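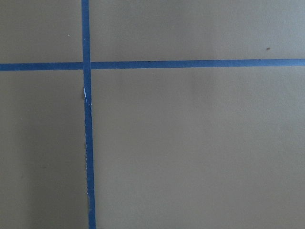
Tape crossing on the work surface, with the damaged edge just below the junction.

Rollitz cell: questions about the placement fault

This page covers the fault on the Rollitz sorting cell at our Rerkska workshop, reported on February 25, 2025. It is for people who use the cell or are waiting for parts from it. We will change the answers if we learn more.

What went wrong?

The arm put parts down in the wrong place. The blue tape lines divide the work surface into areas, and the wrist camera uses the point where two lines cross to work out where it is. At one crossing the edge of the tape is damaged, and the software read the damaged part as the edge of the line. Every position worked out from that crossing was then off by up to 4 mm.

How many parts were affected?

The log shows 167 placements between the last good check and the stop. Not all of them were bad. Larger parts can sit a few millimetres out and still be usable, but we are treating the whole batch as suspect until it has been measured.

Was anyone hurt?

No. The guard was closed and the arm stayed inside its set limits the whole time. We have still recorded it as a safety matter, as a robot that is wrong about its position could push a part into the edge of a tray and throw it.

What does code 1976 mean?

It means the camera has found a crossing but the two lines do not match the stored pattern closely enough. On the day, the code came up as a warning and the arm carried on working. It now stops the arm.

Can I clear code 1976 and carry on?

No. Leave the cell stopped and tell Jocelyn Cruzado, who looks after it. Please do not press the tape back down yourself. If it moves at all, the stored position will be wrong and the fault will be harder to trace.

What damaged the tape?

We don't know for certain. Our best guess is that the corner of a tray caught it while being slid across. Cleaning may have played a part too. The tape had been down for roughly 5 months, longer than it should have been.

Why use tape in the first place?

It was put down when the cell was being set up and the layout changed often. Printed markers were meant to follow and the job kept being put back. Relteck, who installed the camera software, did say in the handover notes that tape was for short-term use.

Wasn't the surface checked each morning?

Yes, but the check only asked whether the lines were there. It did not mention the condition of the edges. The new sheet asks the operator to look at each crossing and write down any lifting, tearing, fraying or loose bits.

Do small specks and marks on the surface matter?

Usually not. The software ignores anything much narrower than a line. Dust or debris touching the tape is a different case and should be noted on the sheet. Shadows have not caused a fault so far, though we are testing with the overhead light turned down to be sure.

What has changed?

The warning is now a stop. The arm has to agree on two crossings before it places anything. Trays are lifted on and off, and must not be slid. Fixed markers are due to be fitted in April, and the tape will come up then.

I collected parts from the Baranauskienė order. Should I return them?

Keep them to one side and don't fit them. We will send you a list of the tray numbers we need back. If you have already fitted any, let us know which ones and where they are.

Who do I contact?

Jocelyn Cruzado, at the Rerkska workshop desk. Have the tray number ready, and the time on the label if you can read it.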